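卓上作業の手本動作 収録スタッフ募集(7月開始・未経験可)

株式会社トラクサイド(Trakside) データ収録チーム

当社では、家庭用の卓上ロボット「Moroz」に物のつかみ方と置き方を覚えさせるため、人が手で行う作業の映像を収録しています。今回、この収録に参加していただく方を募集します。応募の前に、募集の背景にある不具合についても読んでください。少し長くなりますが、仕事の内容に直接関わる話です。

募集の背景

Morozは両腕式の据え置き型で、食卓やカウンターの上の物を片付ける用途で開発しています。昨年から社内の試験室で連続運転を行っており、今年の春、運転中に把持力の異常が起きました。

起きたことは次のとおりです。卵をトレーに移す作業の途中で、右のグリッパーが設定の上限を超えて閉じました。卵は割れ、グリッパーは閉じたまま止まりませんでした。立ち会っていた試験員が片付けのために手を伸ばし、指先を挟まれました。非常停止ボタンは押されましたが、ボタンが切ったのは腕の駆動だけで、グリッパーは閉じる力を保ち続けました。指を抜くまでに40秒かかっています。試験員のけがは打撲で、骨に異常はなく、現在は通常どおり勤務しています。

調査は社内の安全担当と、外部の検査会社トロダウ(Trodau)が行いました。試験記録1107件を見直したところ、指令値より強く握った例が471件ありました。多くは布や樹脂のコップなど、強く握っても見た目が変わらない物で、試験の判定では「成功」になっていました。卵のような壊れやすい物を使う試験が少なかったため、問題が表に出なかったということです。

原因は3点に整理されています。

1. 指先の圧力センサーが、長時間の運転で実際より低い値を出すようになっていた。制御側は力が足りないと判断し、さらに閉じる指令を出していた。
2. 学習に使った人の動作の映像に、指が物の陰に隠れているものが多く、触れてから持ち上げるまでの間合いを正しく学べていなかった。
3. 非常停止の回路がグリッパーの電源を含んでいなかった。

1については、センサーを交換し、運転の開始時と2時間ごとにゼロ点の確認を行う手順にしました。3については回路を変更し、停止時にグリッパーがばねで開く構造に改めました。トロダウの再検査は済んでいます。残っているのが2で、今回の募集はこのためのものです。

仕事の内容

頭部に小型カメラを着け、机の前に座って、指示された物を両手で扱っていただきます。扱うのは卵、食器、飲み物のボトル、菓子の小袋、木のトレー、カード立てなど、家庭や飲食店の卓上にある物です。1回の動作は短く、同じ動作を物の位置や向きを変えて繰り返します。

収録するのは主に次の動作です。

・片手を机に置いたまま、もう片方の手で物を取る
・トレーの中の物をつまみ、別の場所へ移す
・物を持ったまま数秒止める
・物を置き、指を離してから手を引く

特に必要なのは三つ目と四つ目です。今までの映像では、持った直後に次の動作へ移ってしまうものや、置くのと同時に手を引くものが目立ちました。人にとっては自然な動きですが、どこで力が入り、どこで抜けたのかが読み取れません。収録では、普段より少しゆっくり動いていただきます。

机の上には、作業の対象でない物も置きます。片付いた机だけで覚えさせると、物が混み合った場所で腕の動きが乱れるためです。対象でない物に触れてしまったときは、直さずにそのまま続け、その回が終わってから担当者に伝えてください。
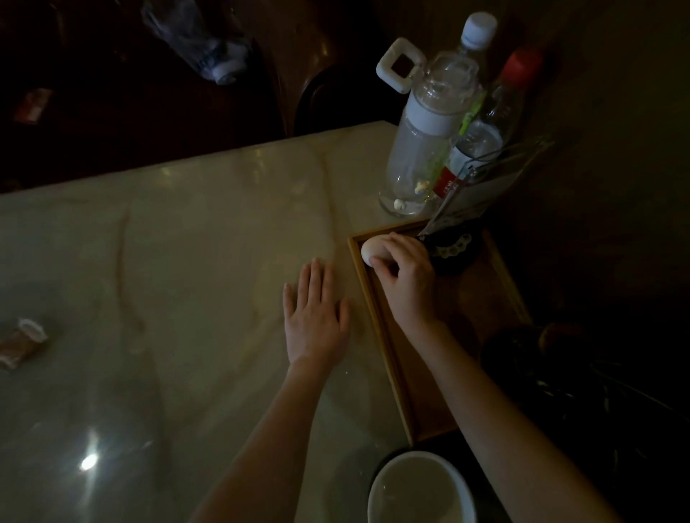
卵を扱う回では、指の腹が殻に当たる位置と、つまむときの指の開きを重視します。力の強さは映像だけでは測れないので、一部の回では指先に薄いセンサーを貼っていただきます。センサーなしの回と動きが変わらないように、最初に練習の時間を取ります。卵を割ってしまった場合も報酬には影響しません。割れた回の映像も失敗例として保存しますので、隠さずに申告してください。手袋や指輪を着けての収録は、今回は行いません。

安全について

この募集の参加者が、動いているロボットのそばで作業することはありません。収録室と試験室は別の階にあり、参加者の入館証では試験室に入れません。春の件のあと、社員についても、電源の入った機体の可動範囲に手を入れることを禁止しました。

収録中に考えられる危険は、首と手首の疲れ、割れた食器による切り傷、卵に触れることによる皮膚の反応です。卵アレルギーのある方は、応募時に必ず申し出てください。卵を使わない回に割り当てます。カメラを着けて気分が悪くなった場合は、途中でやめてかまいません。その日の分の報酬は全額支払います。

募集要項

勤務地:トラクサイド本社 収録室(最寄り駅から徒歩圏。詳細は面談時に案内)
雇用形態:期間アルバイト
期間:7月から2か月。延長の場合は本人と相談のうえ決定
時間:午前10時から午後5時のうち、1日4時間。途中に15分の休憩を2回
日数:週2日から4日
時給:1,450円(練習時間を含む)
交通費:実費支給
服装:袖が手首にかからないもの。半袖が望ましい

応募条件

・18歳以上の方
・両手で日常の作業ができる方。左利きの方を歓迎します(現在の映像は右利きに偏っています)
・同じ動作の繰り返しが苦にならない方
・収録した映像を研究開発に使うことに同意できる方

ロボットや映像の知識は必要ありません。料理や接客の経験も問いません。爪が長い方は、指先の位置が読み取りにくいため、参加いただけない回があります。

映像の扱い

収録するのは手元と机の上です。顔や声は使いません。音声は収録時に切っています。映像は社内の管理システム「Zoltura」に保存し、氏名とは別の番号で管理します。参加をやめたあとでも、申し出があれば映像を削除します。ただし、すでに学習に使われた分の影響を機体から取り除くことはできません。この点は同意書にも書いてありますので、署名の前に確認してください。

選考の流れ

応募フォームの送信後、担当者から面談の候補日をお送りします。面談は30分で、当日に短い試し撮りを行います。試し撮りの出来で合否を決めることはありません。カメラの装着に無理がないかを見るためのものです。結果は5営業日以内にメールでお知らせします。

春の不具合の調査報告書は、面談の際に希望者にお見せします。持ち帰りや撮影はできませんが、その場での質問には安全担当が答えます。

応募は当社サイトの採用ページ「収録スタッフ」のフォームから受け付けています。定員に達した時点で締め切ります。電話での応募は受け付けていません。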